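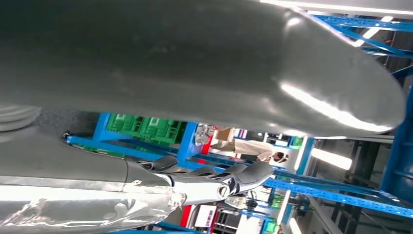

# Chapter 6. Gathering Demonstrations

A policy trained by imitation can only be as good as the record it is trained on. Chapter 5 treated that record as given: a set of episodes, each a sequence of observations paired with actions. This chapter deals with where the episodes come from. It covers the choice of task, the placement of sensors, the conduct of the operator, the labeling of results, and the rules for throwing episodes away.

The material assumes that the reader can already move an arm by teleoperation and has read the section on clock alignment in Chapter 3. Readers who intend to work only with existing datasets may skip Sections 6.4 and 6.5, but should read 6.6, which explains why two datasets of equal size can differ greatly in worth.

## 6.1 What an episode contains

An *episode* is one attempt at one task, from a defined starting state to a defined stopping state. It holds four kinds of data:

- **Proprioception.** Joint positions, joint velocities and gripper opening, sampled at a fixed rate.
- **Images.** One stream from each camera, with the time of capture stored for every image.
- **Commands.** The targets sent to the arm. These are not the same as the positions the arm reached, and both must be kept.
- **Annotations.** The task instruction, the outcome, the operator code and any remarks.

The distinction between commands and reached positions is the most common source of error in student projects. Under load, an arm lags its target. If the reached position at the next time step is stored as the action, the learner is taught to ask for a motion that has already been weakened by the controller. Played back through the same controller, the motion is weakened a second time. In a pick from an open crate this may show up as fingers that stop short of the object.

## 6.2 Shelf picking as a running case

The chapter uses one collection project throughout. The Skakdale project recorded pick-and-place episodes in a storage hall fitted with shelving and plastic crates. Its collection protocol was written by Remedios Bañez, and the episode review was carried out by Iraklis Kourkoulas. The final set holds 800 accepted episodes. A further 77 were recorded and rejected, for reasons discussed in Section 6.6.

Shelf picking is a useful case for teaching. The goal is easy to state, success can be judged from the final state, and the work still contains most of the difficulties found elsewhere: partial occlusion, tight clearance, reflective surfaces and a background that changes as people move through it.

The project used two task families. In the first, named *Lewis*, the operator takes a single item from a crate and sets it down on a tray. In the second, named *Idby*, the operator moves an item between crates on different shelf levels. Idby episodes are longer and contain a transit phase in which the gripper is far from any object. The length of this phase matters for sampling, as Exercise 6.7 shows.

## 6.3 Viewpoints

A camera fixed to the room gives a stable view of the work area but loses the object when the arm passes in front of it. A camera mounted at the wrist keeps the fingers in view and sees the object closely during the approach. It also rotates with the wrist. The horizon may lie at any angle, and parts of the arm itself may fill a large share of the picture.

Three consequences follow.

First, the images must not be rotated upright before training unless the same rotation can be computed and applied when the policy runs. Correcting some episodes by hand and leaving others as recorded is worse than correcting none.

Second, a wrist view taken away from the shelf will contain much that has no bearing on the task: ceiling lights, uprights, people at other work. A learner given few episodes may attach its actions to such features. The remedy is variation. If a lamp is lit in every successful episode, nothing in the data tells the learner that the lamp is irrelevant.

Third, bright lights and glossy parts cause local overexposure. Exposure should be locked before a session begins, with the arm posed at the working position. Automatic exposure makes the brightness of the object depend on what else happens to be in view, and this dependence is hard to remove afterward.

> **Definition 6.1 (Coverage).** Let *S* be the set of starting states in which the policy is required to work. The coverage of a dataset is the share of *S* that lies within a stated distance of at least one recorded starting state.

The distance in Definition 6.1 must be chosen for the task. For Lewis, the project measured it as the offset of the item from its nearest recorded position, with orientation handled separately.

## 6.4 Operator conduct

Operators differ in speed, in grasp preference and in how they recover from a slip. Some difference is welcome. Too much of it produces a dataset in which the same observation is followed by conflicting actions, and a learner that averages over them may choose a motion that no operator would make.

The Skakdale protocol set the following rules:

1. Begin every episode from the posted home pose.
2. Wait for the recording light before moving.
3. Approach the item from the open side of the crate.
4. If a grasp fails, try again without returning home. Stop after 2 failed attempts.
5. Do not pause with the arm in free space. If a pause cannot be avoided, mark the episode.
6. Enter the outcome before resetting the items.

Rule 4 deserves comment. Beginners often discard any episode that contains a failed grasp, and so produce a dataset in which the gripper never misses. A policy trained on it has no example of what to do after a miss. Episodes with a single recovery were accepted in full and tagged as such.

Rule 5 concerns idle steps. A still arm paired with an unchanged image teaches the learner that remaining still is correct. Short pauses near a grasp may be needed while the fingers close - these are part of the skill and should stay.

## 6.5 The collection log

Each session is entered in a log kept apart from the episode files. The project kept its logs in a tool named Clistusness, but a plain table serves equally well. An entry from the start of collection reads:

| Field | Entry |
|---|---|
| Date | 9th November |
| Task family | Lewis |
| Operator code | 2 |
| Exposure | Locked at working pose |
| Calibration check | Passed |
| Remarks | Tray moved toward shelf before first episode |

The remark in the last row is the kind of detail that is lost if it isn't written down at once. When the set was reviewed in May, it accounted for a shift in placing positions that had first been taken for a calibration fault.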